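Bamlow Community Kitchen: Food Container Lending
Progress report to the Dorndale fund, period ending in June
Prepared by Helge Ljungberg

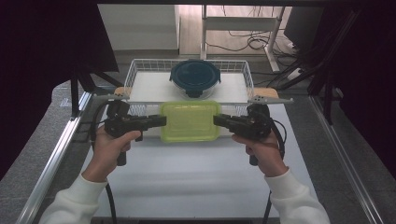 In this period we continued with the lending of food containers to households in Bamlow. The purpose is the same as in our application: people who collect cooked meals should be able to take them home in a box that can be used again. We lend both plastic and glass.

At the end of June we had 846 containers in the lending stock. Of these, 145 were bought in this period with the second payment of the grant. The number of loans reached 2,784. Our target was 3,000, so we are a little behind. The main cause is the two weeks in spring when the kitchen on Amundsen Street was closed for work on the drains.

Sorting of the returned containers has taken more time than we planned. Lids and boxes come back separately, and it is slow to match them. We have now changed to wire baskets with a flat board in the bottom, so that small boxes stand level. Glass containers are stored with the lid on. Plastic ones are checked for cracks at the rim before they go back on the shelf. The old deep crates from Stelto are kept for transport only — they were too heavy to lift when full of glass.

Missing lids are still a problem. We asked the supplier if lids can be bought alone, and for the glass containers the answer was yes. For the plastic ones we are waiting for a reply.

In the next period we will
- open a second return point at the Dorndale library
- buy spare lids for the glass containers
- print a short washing guide in three languages

Spending is within the budget. We ask to move the unused part of the transport money to the purchase of lids, and we would be thankful for an answer before the autumn order.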